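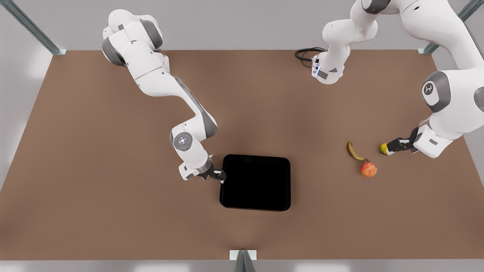

Figure 2. Work surface, brown top, with a pale gray wall behind.

3.2 Surface color and reading comfort

Participants in the Stillcombe study read printed pages at two tables that differed only in the color of the top. One was brown and the other was white. Each person completed six reading blocks, three at each table, with a short break between blocks. Room lighting was held constant and the blinds stayed closed.

Reading speed did not differ between the tables. Comfort ratings did. Most participants rated the brown top as easier on the eyes, and the gap was widest in the final block of a session — the point at which tiredness was also rated highest. Hajdu and Fodor reported a similar pattern among office staff, although their tables also differed in height.

Glare is the likely cause. The white top reflected more light toward the reader, and several participants tilted the page to avoid it. We did not record page angle in this round. It will be added to the October sessions, along with a matte white top from Nikari, so that color and gloss can be examined separately.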